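Home | Guides | Pensions | Survivor benefits | Contact

Setting up a survivor's pension nomination
Stefaniia Bondarchuk, November

Section 2: Naming your partner

The Prokska portal says it treats every married couple and civil partnership alike. Check that for yourself before you rely on it.

1. Sign in and open Benefits, then Nominations.
2. Choose Spouse or Civil partner. If your scheme still lists only "husband" or "wife", stop and write to the scheme office.
3. Enter the date of the ceremony. Converted partnerships carry two dates – give the earlier one and keep a copy.
4. Press Calculate. Compare the yearly figure with your last paper statement.

Note: the forecast assumes you retire at 59. Members of the old Wollard scheme may go at 55, and the portal won't ask which applies.

Caution: a green tick means the form was received. It does not mean anyone has agreed to pay.
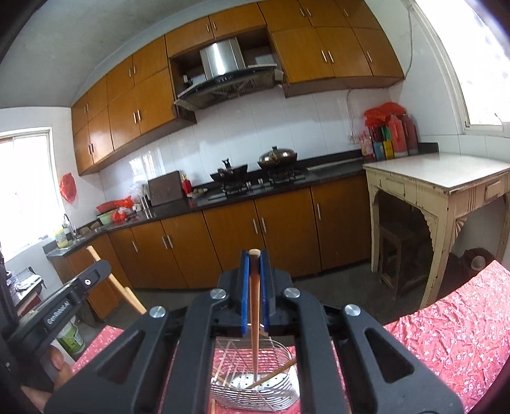 Chopstick held between two blue finger pads.

5. If the two figures differ, ask for the working in writing. A member at Figueiredo was 3,000 pounds a year short on screen, and the helpline called it rounding.
6. Save the reply with your will.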